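August, 11:40 at night

Well, the left hand quit on me again. Fault 407, same as yesterday, right in the middle of the balloon run, and then it wouldn't let go of its own pose for five whole minutes! I hit the stop, sat on my stool and ate a granola bar.

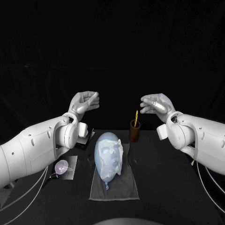

I still think it's the thumb. Renard swears by the new grip limits, but they were set for hard parts and a balloon gives way under you — so the controller panics and locks up. I wrote to Imgate and got an auto-reply (great, thanks). Tomorrow I'll drop the limit to 500, try 2 slow runs, and keep my own fingers well out of there until it's powered down.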